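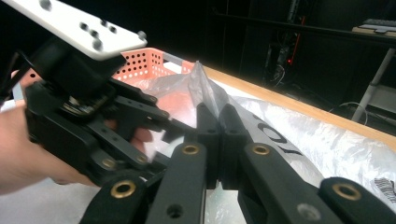

Review: Fetano, software for running face perception and rating studies

I teach research methods to second and third year psychology students, and most of them end up doing a project on first impressions. They show people a set of faces and ask how friendly, honest or competent each one looks. For years we ran these on Seser, which did the job but needed someone who could write scripts. In June the department took out a year's licence for Fetano, and I have now used it for six student projects and one small study of my own.

Setting up is quick. You upload your photographs, choose a rating scale, write the instructions and set how long each face stays on screen. My first working test took 39 minutes, including the time I spent looking for the consent form template (it is under Participants, not under Forms). Random ordering is on by default. You can also split the faces into blocks, so that each person sees only part of the set, and the program keeps the blocks balanced as people join.

My own study had 369 participants, all online, rating faces for trustworthiness before and after reading a short description of the person. Two sessions failed to save. The rest came through complete, with response times in a separate column.

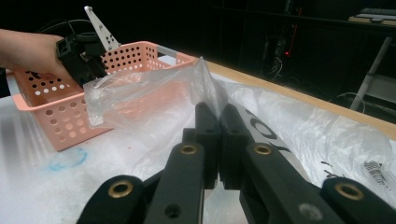

The export is the weakest part. You get one row per rating, and the participant details are in a second file that has to be matched up by hand or with a bit of code. Janka Lukáč, who supervises the other half of our students, wrote a short script for this and we now give it to everyone. Missing answers are recorded as 0, so check for that before you work out any averages. One of my students didn't, and her means were far too low until we found the cause.

Timing is fine for ordinary rating tasks. I would not use it for very brief displays. At the shortest setting, some laptops in our teaching room showed the face for visibly longer than others. Seser is still better for that sort of work.

The basic licence allows 2,000 responses a month per project. A response here means one rating and not one participant, and the sales page does not make this clear. With a set of 40 faces you will use it up quickly. We moved to the department licence, which has no limit.

Support is by email only. I wrote twice and got a useful reply the next working day both times. The manual is short and a few of the screenshots are from an older version.

I would recommend it for teaching and for simple rating studies. If you need precise timing, or tidy data straight out of the box, try the free trial first and run a full export before you pay.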